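Vishwakarma hand sleeve kit, long-term review: good fabric, bad cuff
Posted in March under Accessories

I bought two pairs of the Vishwakarma fabric sleeves for the demo robot we keep at our Wendden site. This is what I found after 30 shifts, including the fault that made me stop using them as shipped. 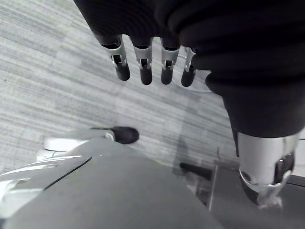
The sleeves come in black only. They go on over the hand and run up past the wrist, with a drawcord at the finger end and a second cord at the elbow. The kit also has a fitting card and a bag of spare cord locks. Fitting a pair took me 13 minutes the first time and 8 once I had the order worked out. Do the elbow first. The card tells you to start at the fingers, and the whole thing twists.

For the first few weeks I had no complaints. The cloth keeps dust off the wiring, and it cuts the noise of the wrist drives a little. It washes well if you take the cord locks out.

The fault came on shift 22. The robot was running a slow pick routine when the left hand stopped halfway through closing and the controller logged an overcurrent on the index finger. I hit the stop, cut power and waited five minutes before touching anything. A fold of the cuff had gone into the hinge at the base of the finger and wound itself tight around the pin. The motor kept pulling against it until the limit tripped. I had to cut the cloth out with nail scissors. The finger now has play in it that it did not have before, and I have a replacement joint on order from Skernico.

Current limits on our controller are set low. On a machine with higher limits I would expect a stripped gear, or worse if someone reached in to free the cloth while it was still live. The card has no warning about this.

I wrote to Vishwakarma. They answered in two days and suggested a tighter drawcord. I tried that and found cloth creeping toward the joints again by the end of the next shift. What has worked so far is a Zastton elastic band over the cuff, set well back from the knuckles, and a check at every battery change.

The cloth gets 5 out of 5 from me. The cuff gets 1, and I won't order more until it is redesigned. If you already own a set, check the finger hinges with the power off — both hands, palm side too.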